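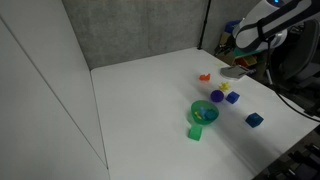 Travine overhead arm bench at the Lerkbridge shared workshop, with the toy sorting set out.

Travine Overhead Arm Bench Kit

Part no. 205
Category: Robot benches and mounts
Ships as: flat pack, two cartons
Skill level: intermediate home build

The Travine is a bench kit for people who already own a small robot arm and want a proper place to run it. It holds the arm up high, so that it reaches down into the work area and leaves the tabletop free. The kit contains the table, the side wall panels, the arm mount and the hardware. The arm, gripper, controller and computer are not included.

We designed the bench for spare rooms, garages and shared workshops. The first one was built at Lerkbridge and is still in use there, mostly for pick and place practice with small toys and blocks. The bench we sell now is the same size, with a stiffer mount and better holes for the cables.

What's in the kit

Tabletop, white, matte finish
Table frame with leveling feet
Two white wall panels for the left side
Overhead mount post and crossbar
Arm plate, drilled with the Gajewski pattern
Backing plate and 8 plate bolts
Cable clips and hook-and-loop straps
Hex keys
Printed assembly guide

You will need to supply a drill, a level, a tape measure and a rubber mallet. A second person is needed to lift the crossbar.

About the tabletop

The top is plain white with no printed grid. Small bright objects are easy to pick out on it, both for a person and for a camera. The matte finish keeps glare down under ceiling lights. Shadows still show, and if your vision code is fooled by them you should add a second light on the opposite side before changing anything in the software.

The surface wipes clean with a damp cloth. Do not use solvent. Dry-erase marker comes off if you get to it the same day. Masking tape is fine for marking out zones but should be pulled up within a week or it leaves glue.

The top can be turned end for end when one side gets worn. Mark the underside before you do this, as the screw holes are not quite symmetrical.

About the wall panels

The panels give the camera a clean background on the left side of the table and keep round objects from rolling off that edge. They stand side by side with a narrow seam between them. The seam is normal. If it shows up in your images as a hard line and causes trouble, cover it with white tape.

There is no rear panel in the kit. Most people push the bench against a wall. At Lerkbridge the wall behind is gray and mottled, and it has not needed covering. A wall with posters or shelves on it may be a different story, and a roll of plain paper will take care of it.

The right side is left open for access to the arm and cables. Whatever you keep on that side will be in view of a wide camera. Crop the image in software or hang a cloth.

About the mount

The arm plate bolts to the crossbar and can be moved along it before tightening. The Gajewski hole pattern fits arms with a four-bolt round base. Check your base against the paper template on the first page of the guide. If your arm has a square base you will need the adapter plate, listed under extras.

Maximum arm weight, with gripper and straps, is 8 kg. Do not go over this, even for a short test. The crossbar will hold more when the arm is still, but a fast move puts a much bigger load on the plate.

Before the first run, set a low speed limit in your controller. Jog the arm to each corner of the table and watch the cables as it goes. Leave enough slack for the wrist to turn fully both ways. Straps around the arm housings keep the cable close to the arm, but they should not cross a joint.

Suggested first task

The guide includes a sorting exercise using a bowl and a handful of small objects. None of these come with the kit. Any light toys will do. Use a mix of shapes: a few cubes, a ball, and something awkward such as a star. Cubes are the easiest to grip. The ball will roll if the fingers touch it off center, and the star needs the gripper turned to suit it.

1. Put the bowl near the middle of the reach area and tape a mark next to it, so that it can go back to the same place each time.
2. Spread the objects out with at least a finger's width between them.
3. Teach the arm a safe height above the bowl rim. Go a little higher than you think you need.
4. Pick one cube and place it in the bowl. Repeat at slow speed until you are happy with it.
5. Add the other shapes one at a time.
6. Try two objects set close together, such as a ball beside a cube. Approach from the open side.

A see-through bowl looks good but can confuse color matching, since the bowl tints whatever is behind it. Green objects in or near a green bowl are a hard case. Start with a solid bowl in a color you are not sorting, and move on to harder combinations later.

Size and weight

Table width: 104 cm
Tabletop material: coated board
Kit weight: 41 kg
Recommended clearance on the open side: enough to walk past with the arm fully extended
Floor: hard and level; carpet is not recommended

Assembly

Assembly takes most of an afternoon. Build the table first and level it, then fit the post and crossbar, then the arm plate. The wall panels go on last. Leave the arm in its box until the crossbar has been tightened and checked.

Check the plate bolts again after the first day of use and then once a month. On the Lerkbridge bench they have been checked at some 2,000 pick cycles and at regular intervals after that. They settled slightly at the first check and were tightened. Thread lock is not needed.

Safety

Keep hands off the table while the arm is powered. Fit an emergency stop and put it on the front edge, where it can be reached from a chair. The kit has a bracket hole for this on both sides. In a shared workshop, switch the arm off at the wall when leaving the room. The bench is not suitable for cutting tools, hot ends or liquids.

Extras

Square base adapter plate
Rear wall panel, white
Camera bracket for crossbar
Emergency stop bracket
Spare tabletop
Extra cable clips, bag

Common questions

Can the arm go on the left instead?
Yes. The post fits either end of the frame. The wall panels then go on the right, and the cable clips need to be moved over.

Can I use my own table?
The mount can be ordered without the tabletop and frame. Your table must be screwed to the floor or the wall. A freestanding desk will rock.

Does it work with two arms?
No. The crossbar is sized for one.

Do you supply software?
No. Use whatever came with your arm. The guide has a page of dimensions that can be typed into most setup screens.

Ordering and pickup

Kits are packed at our Arnville unit and sent by road freight. Both cartons travel together. Check them for crushed corners before signing. Pickup from Arnville is free and needs a vehicle with a flat load space, as the tabletop carton does not bend. Orders are closed for two weeks in August. Spare parts can still be ordered then and are sent when we reopen.

Unused kits can be returned in their original cartons. Drilled or cut parts cannot be taken back.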